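SPEAKER NOTES
Color drift in long print runs: what to measure and when
Slot: 40 minutes plus questions

1. Opening (3 min)

Start with the problem, no biography. The Londoño catalog was printed in two batches on the same stock with the same inks. The second batch came back visibly redder in the browns. Both batches had passed inspection at the press. Pass the two copies along the front row now so they reach the back by section 4.

Say clearly that the press operators followed their procedure. The procedure checked density on solid patches and did not check gray balance.

2. Why browns (6 min)

Brown is a three-ink color in most process builds: a lot of yellow, a fair amount of magenta, a little cyan or black. A small gain in magenta moves it toward red. The same gain in a saturated red is hard to see.

Go through the dot gain curve slowly. People confuse gain at the 50 percent patch with gain everywhere. Draw the curve on the board if the projector is poor.

Point out that wood, leather and skin are the usual complaints. Readers have a firm idea of what these should look like, and they don't have one for a painted wall.

Slide 5, large wooden tabletop with white and pale gray parts over it. Ask which would show a cast first. Most rooms say the wood. The pale grays go first.
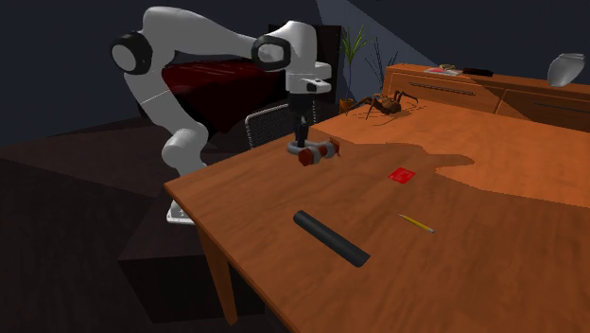
3. Sampling (8 min)

The Drullov run was 1,158 sheets. We pulled 47 and measured each one with a handheld spectrophotometer, M1 condition, black backing. Give these settings before the results or someone will ask.

Pull interval: even spacing through the run, with extra pulls after each blanket wash. Six of the pulled sheets fell outside tolerance. All six came directly after a wash.

Mention backing again. White backing under thin stock raises lightness and hides a dark shift. If the customer measures on white and the plant on black, the two reports can't be compared.

Do not quote a tolerance as a general rule. It depends on the stock and on the contract.

Next slide is the rust-brown ground with faint diagonal streaks and the light gray metal shackle. Texture like this is a poor place to read a value, as a small aperture lands on a lighter or darker streak and the reading jumps. Use the larger aperture or average several readings.

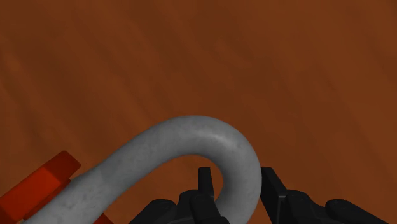 4. Drift within a sheet (7 min)

Copies should be at the back by now. Ask for them.

Across-sheet drift comes from ink key settings; along-sheet drift points to the dampening system or to starvation behind a heavy solid. Keep the two apart. Gunnel Amundsen's log sheet has separate columns for each, and it is the form in the handout.

An abrupt step between two tones is seldom drift. Check the file first. On the next slide the tabletop is brighter orange on the left and a darker, redder brown on the right, along an irregular curving line. The line is in the artwork. Ink keys act in straight bands, so a curved boundary rules them out.

If time is short, drop the starvation example and go to the checklist.
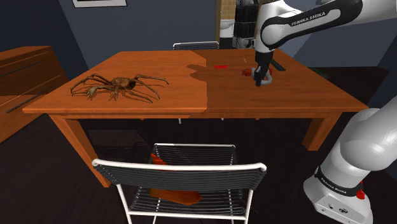
Notes by Jhair Ticona, Risari Print Services

5. Checklist for the pressroom (5 min)

Read from the handout. Calibrate the instrument at the start of every shift. Record the backing. Print a gray balance bar the full width of the sheet. Pull after every wash, and hold those sheets until they are read.

Poso has run this list since July. Their reprints are down, but they changed paper supplier in the same period, so I make no claim from it.

Questions. Have the spare handouts ready by the door.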